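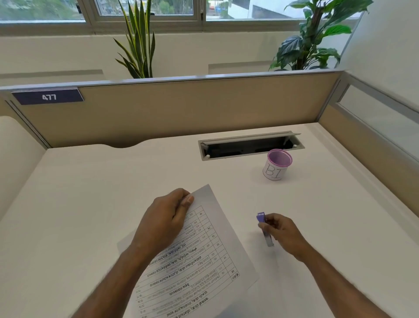
When should papers be stapled, and when should they be left loose?
Papers that will be filed together should be stapled once, at the top left corner, after the pages have been put in order. Papers that are still to be scanned or signed should be left loose in a folder.

The Flenthorpe office issued its revised guidance on desk paperwork on August 19, 2026. It replaces the note circulated in February and applies to all staff who handle printed lists and tables, including those seated temporarily at the Beltilik site.

Sets of up to 10 sheets may be stapled. Anything thicker, up to 40 sheets, should be held with a treasury tag, and larger sets belong in a box file. Page order must be checked against the row numbers where a table continues from one sheet to the next. Tables printed across the width of the page are to be turned so that all headings face the same way before the set is fastened.

Staff are asked to clear enough of the desk to lay the sheets side by side. Cable openings should be kept free of paper, and staplers and pens returned to their usual place at the end of the day. 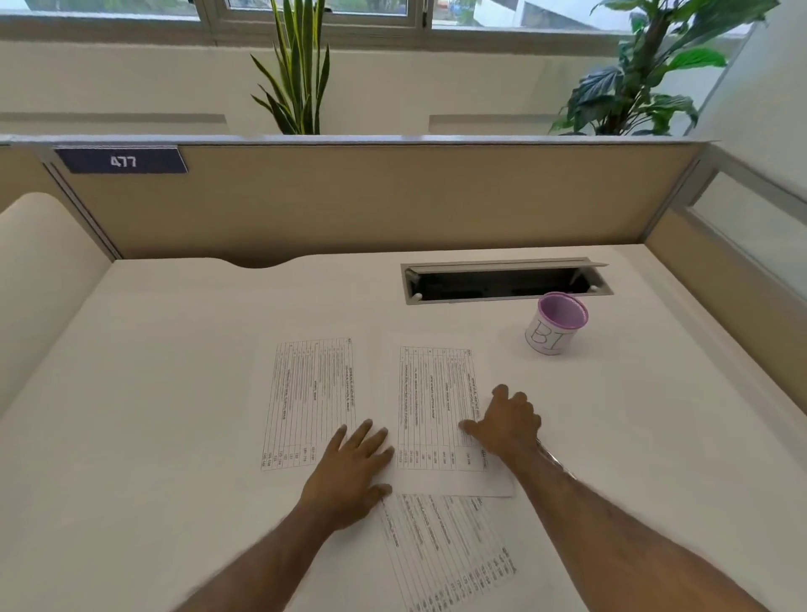 Printed tables laid out on the desk at place 477.

Box files may be collected from the Tazi store room on request. Finished sets go to the Flesen records room, where the shelving has been extended to hold 600 files. Questions about the guidance may be put to the office services desk on extension 1148.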